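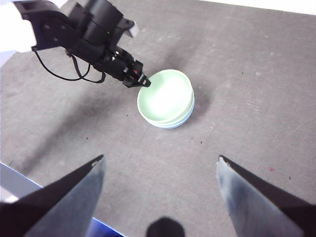 Okay, I have had the new Tikodora live session on repeat since I got up and I need to talk about it. Thread, and it's going to be a long one!

1/ If you haven't come across Tikodora: it's a music series that puts one singer and a handful of players in a room and lets them do a single song, start to finish. No audience, no host, no talking over the intro. New ones every February.

2/ This year's opener is Gifty Quaye singing "Aryee," an old harvest hymn her choir used to close with. I only knew it as the slow one everybody mumbles through on the way to the door. She does NOT mumble it.

3/ The first 60 seconds are just her and a harmonium. She holds the second line so long I checked whether the video had frozen. Then the bass comes in, very low, and I got actual goosebumps on the bus.

4/ The arrangement is by Altska, the duo who did the strings on her last record. I was a bit nervous about that (they can get busy) but they hold back beautifully. The cellos don't even show up until the third verse.

5/ And the choir! 2 rows of singers, mostly altos, and they stay on one chord for ages while she moves around on top of it. My sister sings alto and she has sent me the same clip four times with no message, just the clip. 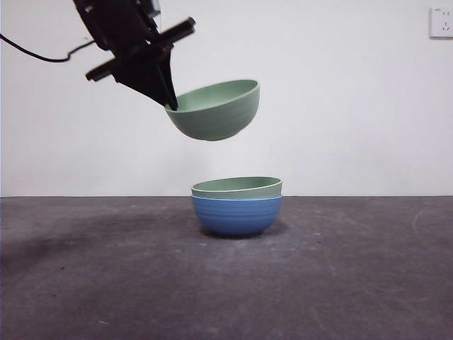 6/ People asking about the words: she sings the older version, with the verse about the river that most hymn books dropped. My grandmother knew that verse. I hadn't heard it sung by anyone else until this morning and I had to sit down for a minute.

7/ Small thing I love – at the end of the fourth verse you can hear her laugh, very quietly, right before she breathes in. They left it in the mix. Please keep leaving things like that in, everyone.

8/ The video is as plain as the song. One long take, warm light, the camera drifting from the harmonium to her hands and back. It runs a little under six minutes and I wouldn't trim any of it.

9/ For the record collectors: Skornex is pressing it as a 7-inch with a rehearsal take on the B-side. 300 copies on green vinyl, the rest on black. I've already ordered the black one because the green went while I was looking for my card.
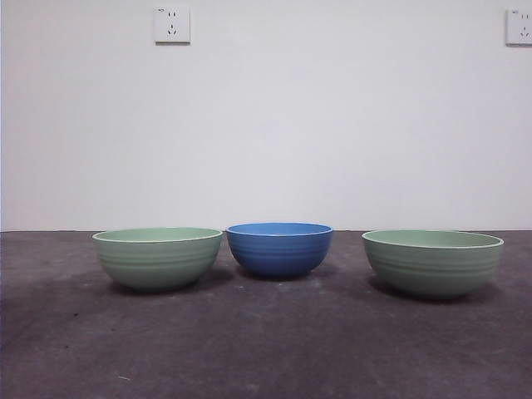
Gifty Quaye fan notes

10/ If this is your first time hearing her, go next to the album she made with the brass band, then the early choir recordings from 2000. The sound on those is rough, there's a lot of room echo, and her voice is already all there. She was the youngest one in the alto section!

11/ Someone in my replies says the next session is a drummer I've never heard of doing a lullaby. A drummer! Doing a lullaby! I'm in, obviously.

12/ Headphones for this one if you have them, the bass gets lost on a phone speaker. And if your family sings "Aryee" with the river verse, please tell me how your version goes. My grandmother's had an extra line at the end and I'd love to know if anyone else grew up with it.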